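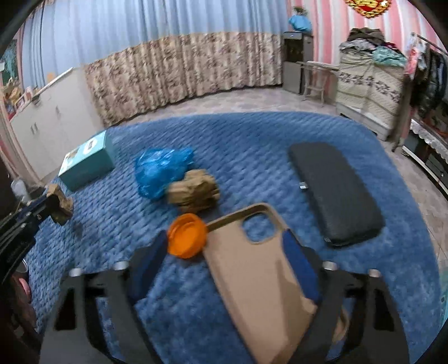 Clearing junk off the guest bed, does the "one blanket" method work?

bsowah52
Saw this one going around: dump everything loose from a room onto one blanket, and nothing leaves until it has a home. I'm on my second try. So far it's a tan phone case, an orange lid, balled-up brown paper, a blue plastic bag, a turquoise box and a dark padded case. I'm not convinced I've done anything except move the mess to the bed.

hendow_4
You haven't. Paper and bag go in the trash, that's ten seconds. Why does it need a method?

Akosua K.
Disagree with hendow. Seeing it all on one plain blue quilt makes you pick. In a drawer I'd keep that lid until I died.

hendow_4
You'd keep it anyway. What does the lid fit?

bsowah52
No idea. I tried up to 80 percent of the jars in the kitchen. Nothing.

chackofan
Then toss it. Same for the phone case unless you still have the phone. People sell those Flultura bins for $249 so you can store lids with no jars. I don't buy any of it.

Akosua K.
Keep the padded case though. Those are good for chargers and cords.

chackofan
Or it's one more thing with padding that you forget you own.

bsowah52
Phone is long gone, so the case is out. Lid too, I guess. Keeping the box for now.

hendow_4
Empty box?

bsowah52
It's a nice color.

hendow_4
See you in January when it's back on the bed.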